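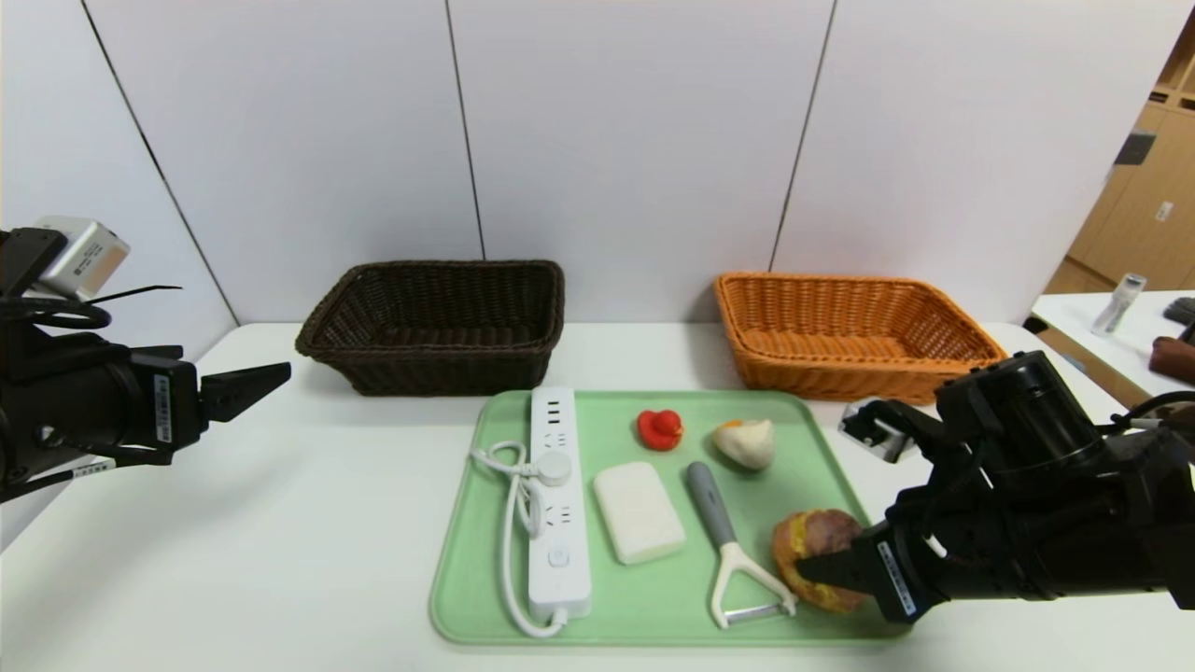
Reports > Site visits > Soap and surfactants

Cludton soap works: notes from the November open day

The Cludton works opens to the public twice a year. I went on the Sunday session, which starts at 9:30 and runs to a little after noon. Groups are capped at 19 people. Safety glasses and hairnets are issued at the gate, and rings and watches have to come off before the finishing hall. Phones stay in the lockers.

The site makes bar soap only. Liquid products were moved to the Catura plant some years ago, and the old filling hall is now a warehouse. Our guide was Efe Onuoha, the process engineer for the drying and finishing lines, who answered most questions with a number and declined the ones about customers.

Saponification

The works runs a continuous process. The fat blend is 80 percent palm stearin and tallow, with coconut oil making up the balance. Fat and caustic are metered into a pressurized loop reactor, where the reaction is close to complete within minutes. The older kettle method took days, and one kettle has been kept beside the reactor hall as a display piece. Its riveted seams are worth a look if the group ahead is slow.

After the reactor, the soap is washed with brine to recover glycerin, then passed through a centrifuge. The lye stream goes to an evaporator at the far end of the building. We saw the evaporator from a walkway but did not go down to it. Glycerin is sold crude. Onuoha said refining it on site had been costed and dropped.

Free alkali is checked by titration at the start of each shift and after every blend change. The lab is small, with two benches and a fume hood, and the titration is still done by hand.

Drying

Neat soap leaves the centrifuge at a moisture content near one third. It is heated, sprayed into a vacuum chamber and scraped off the wall as it cools. The plodder below the chamber turns it into noodles. The target moisture is set by the product, and the line holds it with chamber pressure and feed temperature. Fines carried over with the vapor are caught in two cyclones in series.

I asked about fouling on the feed heater. The tubes are cleaned with hot water at each planned stop, with no acid. Run length between stops was not given.

Finishing

This is the loudest hall, and the part most visitors come for. Noodles are weighed in batches into a mixer with perfume, titanium dioxide and a chelating agent. The mix goes through a refiner and a three-roll mill, then into a duplex vacuum plodder. The extruded log is cut into billets and stamped. Chilled dies are used on the faster of the two lines - the glycol circuit was replaced with a Siltero unit last winter, and die sticking has dropped since.

Line 2 was running plain white household bars during our visit. Trimmings return to the plodder on a belt, and the return rate is watched closely: too much recycled material shows up later as cracking. Crack testing is simple. Bars are part-immersed in water, dried overnight and graded against a set of reference photographs.

A pallet holds 2,235 bars in the standard carton. I could not make that figure divide evenly by anything I saw on the packing line, and the packing supervisor was not available to ask.

Afolabi wrapper

The flow wrapper on Line 2 is an Afolabi machine with a servo-driven jaw. It was stopped for a film splice when we arrived and restarted within six minutes. The seal temperature is kept low to avoid perfume loss. Rejects are pushed off by an air jet and unwrapped by hand - the soap goes back, the film does not.

Practical notes

Booking is by phone. Parking is on the gravel lot north of the weighbridge, and the entrance is not signed from the main road. Closed shoes are required. The perfume store is excluded from the route, but the smell carries into the corridor, and anyone sensitive to fragrance should skip the second half. There is one restroom on the tour route, before the drying tower stairs. The stairs have open treads and there is no elevator.

Seconds are sold by weight at the gatehouse, cash only.

Related reports
Catura: bottle filling and capping
Tallow rendering, a half-day visit
Candle works with a working dipping frame
Brine wells and the old pump house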